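클로르나흐(Clornach) 과제 원격조작 데이터 수집 회의록

회의 구분: 월간 진행 회의
일시: 6월, 오후 2시 시작
장소: 게르쿰(Gerkum) 2층 회의실
참석: 조작팀, 데이터팀, 학습팀, 안전 담당
기록: 조작팀

1. 지난 회의 내용의 확인

지난 회의에서 정한 것 중에 조작자 교육 자료는 완성되었습니다. 교육 자료에는 마스터 암을 잡는 방법, 기록을 시작하고 끝내는 방법, 실패한 시연을 표시하는 방법이 들어 있습니다. 스파이르(Sfeir) 쪽에서 받기로 한 예비 케이블은 아직 도착하지 않았습니다. 데이터팀이 다시 문의하기로 하였습니다.

2. 수집 현황

옷 정리 작업의 시연은 현재까지 2573건이 기록되었고, 그중에서 검수를 통과한 것은 1865건입니다. 통과하지 못한 시연의 이유는 주로 세 가지입니다. 조작자가 중간에 오래 멈춘 경우, 두 팔의 시간 기록이 맞지 않은 경우, 그리고 작업이 끝나기 전에 기록을 종료한 경우입니다.

학습팀은 중간에 멈춘 시연도 전부 버리지 말고, 멈춘 구간만 잘라서 쓸 수 있는지 보고 싶다고 하였습니다. 데이터팀은 자르는 것은 가능하지만 자른 자리에서 팔의 위치가 갑자기 바뀌지 않는지 확인이 필요하다고 답하였습니다. 먼저 시연 80건을 가지고 시험해 보기로 하였습니다.

3. 행거 작업의 시연 방법

행거 작업은 두 팔을 같이 사용하기 때문에 조작자에 따라서 방법의 차이가 큽니다. 한쪽 팔로 옷을 잡고 다른 쪽 팔은 기다리게 하는 조작자가 있고, 두 팔을 동시에 움직이는 조작자도 있습니다. 회의에서는 헤드 카메라의 화면을 같이 보면서 의견을 나누었습니다. 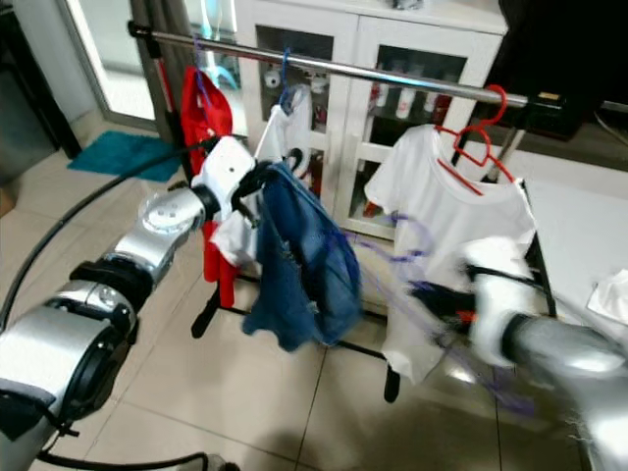 두 장 모두 헤드 카메라 화면, 행거와 두 팔
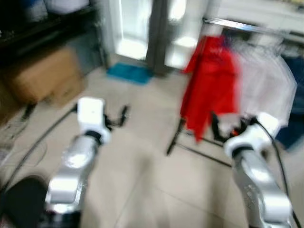 조작팀의 의견은 다음과 같습니다. 청바지 천처럼 무거운 옷은 그리퍼로 잡은 후에 아래로 길게 늘어지기 때문에, 조작자가 화면에서 뒤에 있는 옷걸이를 보기 어렵습니다. 이때 조작자는 팔을 조금 옆으로 옮기고 다시 확인하는데, 이 동작이 시연마다 다르게 기록됩니다. 옆으로 옮기는 동작을 정해진 순서에 넣자는 제안이 있었습니다.

학습팀은 순서를 너무 엄격하게 정하면 모델이 한 가지 상황만 배우게 된다고 걱정하였습니다. 그래서 순서는 권장으로만 하고, 다음의 사항만 반드시 지키기로 하였습니다.

- 시작할 때 두 그리퍼를 모두 열어 둔다.
- 옷을 잡은 팔이 멈춘 후에 다른 팔을 행거 쪽으로 보낸다.
- 행거의 받침대에 그리퍼가 닿으면 그 시연은 실패로 표시한다.
- 옷을 떨어뜨렸을 때는 한 번까지 다시 잡아도 된다.

4. 화면의 흔들림

헤드 카메라의 화면이 팔을 빨리 움직일 때 많이 흐려지는 문제가 이야기되었습니다. 데이터팀은 노출 시간을 줄이면 좋아질 수 있다고 하였으나, 저녁 시간에는 화면이 어두워질 것이라는 의견도 있었습니다. 조작팀은 마스터 암의 속도 제한을 낮추는 것을 제안하였습니다. 다만 속도를 낮추면 한 건에 걸리는 시간이 길어지고 조작자가 피곤해집니다. 이번 달에는 노출 시간만 바꾸어 보고, 속도 제한은 다음 회의에서 다시 논의합니다.

5. 플레도(Pledo) 소프트웨어의 갱신

원격조작 프로그램 플레도의 새 버전에는 시연 중에 발로 표시를 남기는 기능이 있습니다. 조작자가 손을 떼지 않고 페달로 구간을 나눌 수 있어서 조작팀이 빨리 사용하기를 원합니다. 설치 후에 옛 버전의 기록 파일도 열리는지 데이터팀이 먼저 확인합니다.

6. 안전

안전 담당은 조작이 진행되는 동안 다른 사람이 팔의 범위 안에 들어가지 말 것을 다시 부탁하였습니다. 옷을 다시 놓는 사람은 조작자의 대답을 듣고 나서 들어가야 합니다. 바닥의 케이블은 하루의 수집을 시작하기 전에 조작자가 한 번씩 확인합니다.

7. 할 일

데이터팀: 멈춘 구간을 자르는 시험, 플레도 새 버전의 파일 확인, 스파이르에 케이블 문의
조작팀: 권장 순서의 문서 작성, 신규 조작자 교육
학습팀: 자른 시연과 원래 시연의 학습 결과 비교
안전 담당: 출입 확인 방법을 벽에 게시

다음 회의는 7월에 같은 장소에서 합니다. 회의는 오후 3시 18분에 마쳤습니다.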